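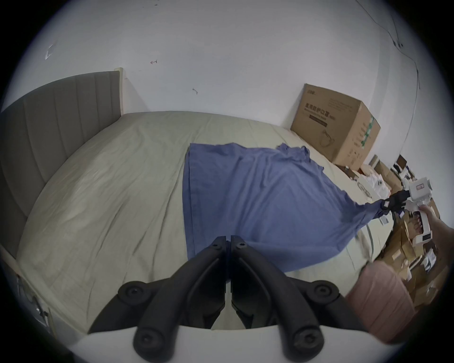
GRURNHOLM, July – Clalar Household Services will open enrolment on Sunday for its winter series of home laundry workshops, to be held at the Bakke Neighbourhood Centre and delivered in partnership with the Rondlow Housing Association.

The program comprises three evening sessions on sorting, folding and storing clothing and bed linen in the home. It has been prepared for households without a dedicated laundry or a table of sufficient size, in which the bed is ordinarily the largest flat surface available. A total of 40 places will be offered in each session, with priority given to Rondlow tenants until enrolment opens to the general public.

Clalar conducted a trial of the program last year with around 350 residents. Participants most frequently requested further instruction on fitted sheets, followed by shirts and children's clothing. The second session has been extended accordingly and now includes a practical component on making up a bed with an upholstered headboard, where access to the far corners of the mattress may be limited.
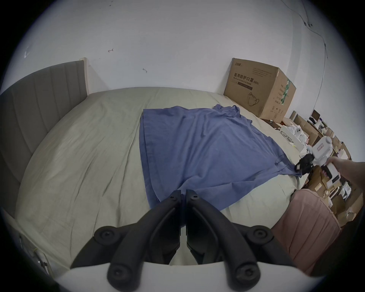
The folding component of the program follows the same order for every article: lay out, smooth, square and fold. Participants are advised to make the bed before beginning and to remove all pillows and covers down to the fitted sheet. A plain, pale sheet is preferred. Against grey-green, the outline of a blue article is readily seen, as are the diagonal creases across it and any fabric left bunched at the upper end, all of which should be smoothed by hand before the first fold is made. Corners are to be drawn outward one at a time, with the rest of the article left flat on the mattress.

A printed guide will be issued to all participants. Additional copies will be available at the Bakke centre's front counter while stocks last.

Sessions commence at 6.30 pm. Enrolment is free of charge and may be completed in person at the centre or through any Rondlow tenancy office.

Media enquiries: Clalar Household Services, Communications Office, Grurnholm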